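The Gasstead Datum

Beca Jarman arrived in Gasstead with a level, a staff in three sections, and a letter from the Culley Water Board stating that the reservoir was losing height. The letter did not say water. It said height, and she had read it several times on the bus to be certain of the word.

The gauge board stood on the upstream face of the dam. It was enamel, marked in feet, and had been read every morning by the same household for three generations. The readings were kept in ledgers at the gatehouse. According to the ledgers, the surface had dropped steadily since May. According to the outflow meter, the inflow meter and the evaporation pan, it should have risen.

She started with the instruments, as the manual required. The outflow meter had a current certificate. The inflow meter had been cleaned. The evaporation pan contained a dead moth and the correct amount of water. She removed the moth, logged its removal, and read the pan again. The reading did not change.

On the second day she ran a line of levels from the church to the dam. The benchmark at Gasstead church was a cut arrow in the tower, 18 inches above the path. She set up, read back, read forward, picked up the tripod and moved on. The boy carrying the staff was named Gavalas and was paid by the hour. He held the staff plumb and did not talk, and she would later mention both facts in her report.

The line closed badly. From the church to the dam and back again she had a misclosure larger than the allowance for the distance. She checked her arithmetic at the gatehouse table, found no error, and ran the line again the next morning in the opposite direction. The misclosure was the same size and had the same sign. A mistake in reading would have moved. This one stayed where it was, between the fourth and fifth setups, on the flat ground beside the old road to Tronton.

She went and stood there. It was pasture. A fence crossed it, then a ditch, then more fence.

"What was here?" she asked.

"Tronton," said Gavalas.

The map showed Tronton on the far side of the valley. She unfolded it on the grass and pointed. He looked at it politely.

"That's where they moved it," he said. "When they filled the reservoir. They moved the houses and the name. The school went too. But this was it."

"And the ground?"

"They left the ground."

She put down a temporary mark, a steel nail in a wooden peg, and observed it at intervals of 30 minutes until the light failed. The peg went up and came down again. The movement was small, less than the width of a pencil line on the staff, but the level was a good one and she repeated each reading with the instrument reset. She plotted the results on squared paper. They made a curve with a period of a little under four hours. She could not attach it to a tide, a pump or a train.

The manual had a section on unstable ground. It recommended moving to stable ground.

On the fourth day she opened the ledgers. The early volumes were in ink and the later ones in ballpoint. Each entry had a date, a height and a column for remarks, and most of the remarks were about weather. At the back of the first volume, in a different hand, was a table headed Corrections. It gave a quantity to be added to the gauge for each month of the year, with a note that the table was to be renewed after 1000 readings. It had been renewed faithfully until a change of ledger supplier. The new ledgers had no page at the back for it.

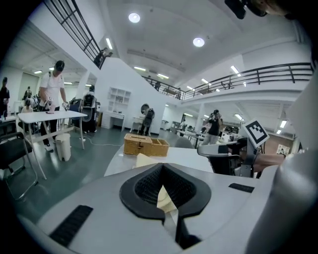
The gatehouse kept the original gauge instructions with the household papers, and the woman who read the gauge brought everything down in a shopping bag and tipped it out for Beca to go through. There were seed receipts, a christening card and the operating rules for the sluice, typed. The instructions themselves were one folded sheet. Beca asked where the sheet had been all this time, and the woman said in her mother's basket, a woven one, tan, with a lid on a hinge at one part and the other part left open, the same pattern as the one on the white table in the picture. Papers went under the lid and anything wanted daily went in the open part. The sheet had been under the lid.

It was headed To the Reader of the Gauge. It gave the height of the sill and the method of reading in wind. The last paragraph said that the valley floor had not been consulted and might be expected to go on for some time as before. The reader was to allow for this. The allowance was 100 divisions of the small scale at its greatest, in the month of the old Tronton fair, and nothing at midwinter.

"When was the fair?" Beca asked.

"July," said the woman. "It still is, I suppose."

Beca applied the corrections. She worked through the readings in pencil, one line at a time, and carried the totals to the foot of each page. The drop disappeared. The reservoir had risen by the amount shown on the meters, to within the thickness of the enamel. She ran the level line once more, applied the same table to the fourth and fifth setups, and the line closed.

She wrote the report that evening. Under Cause she put "omitted correction." Under Nature of Correction she wrote a sentence, struck it out, and wrote "seasonal." Under Recommendations she asked the Board to order ledgers with a blank page at the back. She signed it and dated it 12 July 2026.

The bus left from the dam. She had some time to wait, so she walked back to the pasture for the peg, as temporary marks were to be removed on completion. The nail was warm. She set her hand flat on the grass next to it and kept it there while she watched the second hand of her watch go around, and then for several more turns. Gavalas had come along to carry the staff. He stood by the fence and held it plumb.

She left the peg in and amended the form.

47 shares | 4 comments

levelheaded_m
Did this sort of work for years and the misclosure keeping its sign is exactly the point where you'd stop doubting yourself. Should have been metric though.

Oriel P.
"They left the ground." I read that part out to my husband.

dunnock
So is the village breathing or what? I got to the end and went back to the four hour curve and I still don't know.

levelheaded_m
@dunnock Seasonal.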